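ATA DA REUNIÃO DE COORDENAÇÃO DE ALOJAMENTO E ROUPARIA
Residência Casano
Mês de referência: julho

Pelas 11 horas, reuniu na sala polivalente da Residência Casano a coordenação de alojamento e rouparia, estando representados os serviços de andares, a lavandaria, as compras e a direção da residência. Verificada a existência de quórum, foi aberta a sessão com a seguinte ordem de trabalhos:

1. Aprovação da ata anterior
2. Roupa de cama
3. Arrumação de quartos e vestuário deixado sobre as camas
4. Outros assuntos

Ponto 1. A ata da reunião anterior foi aprovada por unanimidade, com uma correção à designação do piso Sutent, que figurava como piso Prothero.

Ponto 2. A lavandaria apresentou o inventário de fecho do semestre, que regista 452 peças em circulação, entre lençóis, fronhas e capas de edredão. Foi autorizada a aquisição de 100 fronhas brancas, a entregar no armazém do piso Sutent. A proposta de substituir as capas brancas por capas de cor não reuniu maioria. A direção recordou que as capas devem ser lavadas separadamente do vestuário escuro.

Ponto 3. Os serviços de andares expuseram as dificuldades sentidas na preparação dos quartos quando há roupa pessoal sobre a cama. Foi apreciado o caso de peças escuras ou de cor pousadas diretamente sobre edredões brancos.
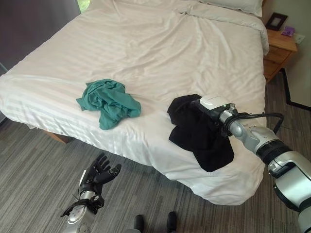 Fig. 1 – Peça verde-azulada amarrotada e peça preta sobre edredão branco.

Após discussão, deliberou-se que o vestuário encontrado sobre a cama seja dobrado e colocado na cadeira ou na prateleira do quarto antes de se esticar o edredão. As peças não devem ser guardadas em gavetas nem encaminhadas para a lavandaria sem pedido do residente. O edredão deve ficar com queda igual dos dois lados e a almofada assente à cabeceira, por cima da dobra do lençol. A ala Prothero aplicará o procedimento durante seis semanas, findas as quais apresentará parecer escrito.

Ponto 4. O contrato de aspiração das alcatifas com a Skillimari foi remetido para a próxima reunião, por falta do mapa de áreas. Registou-se ainda o pedido de mais cabides para os quartos do piso Sutent, que transita para as compras.

Nada mais havendo a tratar, foi encerrada a sessão e lavrada a presente ata, que será afixada na rouparia.

Documentos relacionados
Inventário de rouparia – primeiro semestre
Procedimento de preparação de quartos – ala Prothero
Regulamento interno da lavandaria
Ata da reunião de coordenação – junho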